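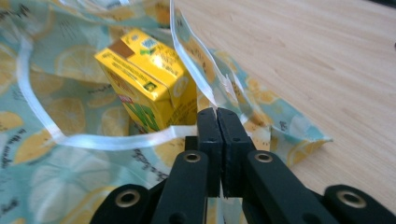 Korkor Ankrah was of the opinion that the late paintings should not be hung at all. She said it at the table with her mouth still full of bread, and Kofi Atinga, who had driven all morning to bring them, put down his cup.

"Not at all?" he said.

"Not in the same room. You have the harbor pictures, which everybody knows and loves. Then you have these. People will think the old man lost his mind."

Mitiku Endale did not answer. He was the one who had to decide, and he had slept badly. The museum in Luten was small, with two good rooms and one bad room, and the exhibition was supposed to open in March. The painter Nkrumah Mensah had been dead for 3 years. In his life he had sold many harbors. They had blue boats and a white wall, and always a little figure on the wall who was looking at something outside the picture. Then he moved up the hill to Kakier, and he painted only gray.

Mitiku had known him a little. As a student he had carried canvases for him one summer, up the stairs of the studio and down again, when a buyer came. Mensah paid him in cash and never remembered his name. He called him "young man," also in the letter he wrote him years later, when Mitiku got his post at the museum. The letter was four lines long. The last line was: Do not let them hang me too high.

"How many came?" Mitiku asked.

"All that Khrystyna-Mariia would give me," said Kofi. "She kept 3 in the house. She says they are not finished."

"Are they finished?"

"How can I know? They are gray."

Korkor laughed, and then she was sorry and wiped the table with her hand.

After lunch Mitiku went alone to the bad room. It had a low ceiling and one window to the north, and the light there was always the same, like the light in a kitchen when it rains. The gray paintings stood on the floor with their faces to the wall. He turned the first one. He waited for his eyes to find something in it, as one waits in a station for a person one has met only once. There was a thin line near the bottom, a bit warmer than the rest. He turned the second one and the line was there again, a little higher.

He turned them all. It took him the whole afternoon, since he changed their order many times. When he had finished, the line climbed slowly around the room, from the door to the window, and in the last painting it was nearly at the top and could hardly be seen.

He called Khrystyna-Mariia Stetsiuk. She had lived with Mensah for the last part of his life and she did not like the museum.

"The line," he said. "What is it?"

She was silent so long that he thought the connection was broken.

"It is the wall," she said. "The harbor wall. He painted the same wall, but he was going down."

"Down where?"

"Into the water, Mr. Endale. He could not swim, you know. He was 74 and he was afraid of it all his life. He lived by the sea because the people of Wenuvo bought boats. When we moved up to Kakier he said, now I can look at it."

Mitiku sat down on the floor. He thought about the little figure on the white wall, whom he had always taken for a fisherman's child.

"And the ones you kept?"

"In those there is no line anymore."

He wanted to ask if he could have them, and he had the right words ready, about the catalog and the insurance and the 500 people who came to the last opening. But he did not say them. He asked her if she was warm enough up there, with the wind, and she said the stove was good.

Korkor came in when it was almost dark. She had a hammer in one hand and the list of the harbor pictures in the other. She stood in the door and began to say something about the lamps. Then she walked along the wall, quite slowly, from the first painting to the last one, and he saw that she lifted her chin a little more with each one.

"Who put them in this order?" she asked.

"I did. But I think that he did."

She looked at the window. Beside it there was a piece of empty wall, wide enough for another canvas.

"What goes here?"

"Nothing," said Mitiku. "Leave the space."

She wrote it on the list. Then she asked him how high, and he stood up and showed her with his hand, at the level of his own chest.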